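Claltov 卓上浄水器 Minivero 取扱説明書
第4章 設置、はじめての通水、毎日の手入れ
2019年1月 改訂

この章では、本体を台所に置いてから、ふだんの使用に入るまでの作業を順番に説明します。第3章の部品の確認がまだ終わっていない場合は、先にそちらを済ませてください。部品の番号は、第3章の表の番号と同じです。

4.1 置く場所を決める

1. 本体は、平らで、ゆれない台の上に置きます。水を満タンに入れると重くなりますので、折りたたみ式の台には置かないでください。
2. 本体のうしろは、壁から少しはなしてください。ホースが壁に押されて曲がると、水の出かたが弱くなります。
3. 付属のホースの長さは 385 mm です。蛇口から本体のうしろの接続口まで、ホースがゆるく曲がって届くことを、固定する前に確かめます。
4. ホースが届かない場合は、別売りの延長ホース(品番 1865)を使います。ほかの会社のホースをつないだ場合の水もれは、保証の対象になりません。

注意:直射日光のあたる窓ぎわ、ガスこんろの横、冷蔵庫の上には置かないでください。タンクの中の水があたたまり、藻が発生することがあります。

4.2 蛇口にアダプターを取り付ける

1. 蛇口の先に付いている泡沫金具を、左にまわして外します。かたい場合は、布をまいてからまわしてください。
2. 金具の中にある古いパッキンも、いっしょに取り出します。古いパッキンが残ったままだと、アダプターがななめに入ります。
3. アダプター(部品5)に新しいパッキン(部品6)を入れ、手で右にまわして締めます。
4. 工具は使わないでください。手で止まるところまでで十分です。
5. 切り替えレバーを「原水」の位置にして水を出し、つなぎ目から水がもれないことを見ます。

メモ:外した泡沫金具は捨てないでください。引っ越しや返品のときに、もう一度必要になります。

メモ:シャワー型の蛇口と、センサー式の蛇口には取り付けできません。この場合は、タンクに直接水を入れる使い方(4.5)になります。

4.3 カートリッジを入れる

カートリッジは Ormsby 型だけが使えます。形が似ているほかの型を入れると、ふたは閉まりますが、水がカートリッジの外側を通ってしまい、ろ過されません。

1. 手をせっけんで洗います。
2. 袋をあけて、カートリッジの上下の赤いキャップを二つとも外します。
3. カートリッジをきれいな水に 36 分つけておきます。途中で一度、上下を反対にして、中の空気を出してください。
4. 本体のふたをあけて、矢印を下に向けて、カートリッジをまっすぐ入れます。
5. カチッと音がするまで押します。音がしない場合は、いったん抜いて、溝の位置を合わせてからもう一度入れます。
6. ふたを閉めて、ロックを右に動かします。

注意:つける水に、お湯を使わないでください。中の膜がちぢんで、もとに戻りません。

4.4 はじめての通水

1. 切り替えレバーを「浄水」の位置にします。
2. 蛇口を少しだけあけて、本体に水を入れます。最初から大きくあけると、ホースが外れることがあります。
3. 注ぎ口から水が出はじめたら、そのまま 21 分間流してください。この水は飲めません。掃除や植木の水やりには使えます。
4. はじめの水は、黒い粉がまざって灰色に見えることがあります。活性炭の細かい粉ですから、故障ではありません。
5. 時間が過ぎても水が灰色の場合は、水が透明になるまで続けて流してください。
6. 表示部の「リセット」を長押しします。緑のランプが点滅から点灯に変われば、使い始める準備ができました。

注意:通水の途中で電源プラグを抜いた場合は、手順1からやり直してください。

4.5 タンクに直接水を入れる使い方

1. うしろの接続口に、めくらせん(部品9)をしっかり入れます。
2. ふたの小窓をあけて、水をタンクの線まで入れます。線をこえて入れると、小窓から水があふれます。
3. 「給水方法」のボタンを押して、「手動」のランプをつけます。
4. はじめて使うときは、タンク三杯分を流して捨ててから飲んでください。

4.6 水の出る量を設定する

1. 「量」のボタンを押すごとに、小、中、大、連続の順に変わります。
2. 「小」は湯のみやカップ、「中」は大きめのコップ、「大」は水さしに合わせた量です。使う器に合わない場合は、手順3で調整できます。
3. 「量」を長押しして、ランプが二回光ったら、お使いの器を注ぎ口の下に置いて「注水」を押します。ちょうどよいところで、もう一度「注水」を押すと、その量が記憶されます。

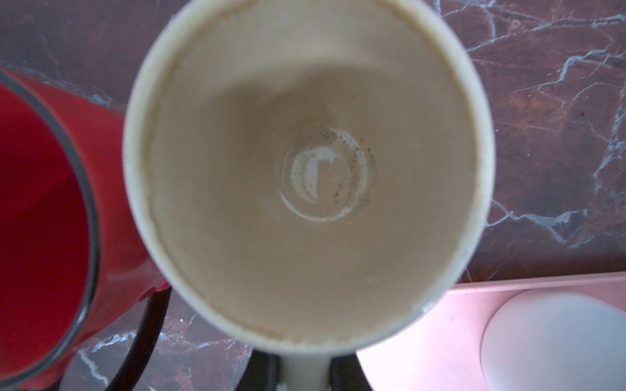

4. 記憶した量を消したいときは、「量」と「リセット」を同時に長押しします。工場から出たときの設定に戻ります。
5. 停電のあとも、記憶した量は残ります。ただし時計は止まりますので、第5章を見て合わせ直してください。

メモ:背の高い器を使うときは、受け皿を外してください。受け皿を外したままでも注水できますが、こぼれた水は台の上に流れます。

4.7 毎日の手入れ

1. 朝、はじめに使うときは、コップ一杯分の水を捨ててください。夜のあいだに注ぎ口に残った水です。
2. 注ぎ口は、かたくしぼったきれいな布でふきます。洗剤を使ったときは、洗剤が残らないように水ぶきをします。
3. 受け皿は外して、水で洗います。食器洗い機には入れないでください。
4. 白いかたまりが受け皿に付いた場合は、水にとかしたクエン酸につけて、やわらかくなってからこすります。
5. 本体の外側は、乾いた布でふきます。塩素系の漂白剤、みがき粉、金属のたわしは使用できません。

注意:8月など気温の高い時期に二日以上使わなかったときは、タンクの水を全部捨てて、4.4 の手順2と3をもう一度行ってください。

4.8 スマートフォンに交換時期を知らせる場合

アプリ Darnulon を使うと、カートリッジの交換時期が画面に出ます。アプリを使わなくても、浄水の機能はすべて同じです。

1. アプリを開いて、「機器を追加」を選びます。
2. 本体の「リセット」と「注水」を同時に押します。青いランプが速く点滅します。
3. 画面に Minivero と出たら選びます。出ない場合は、スマートフォンを本体に近づけて、手順2からもう一度行います。
4. 青いランプが点灯に変わると、登録は終わりです。

メモ:一台の本体に登録できるスマートフォンは、一台だけです。機種を変えたときは、古いほうの登録を先に消してください。

カートリッジの交換のしかたは第6章、ランプが赤くなったときの処置は第7章にあります。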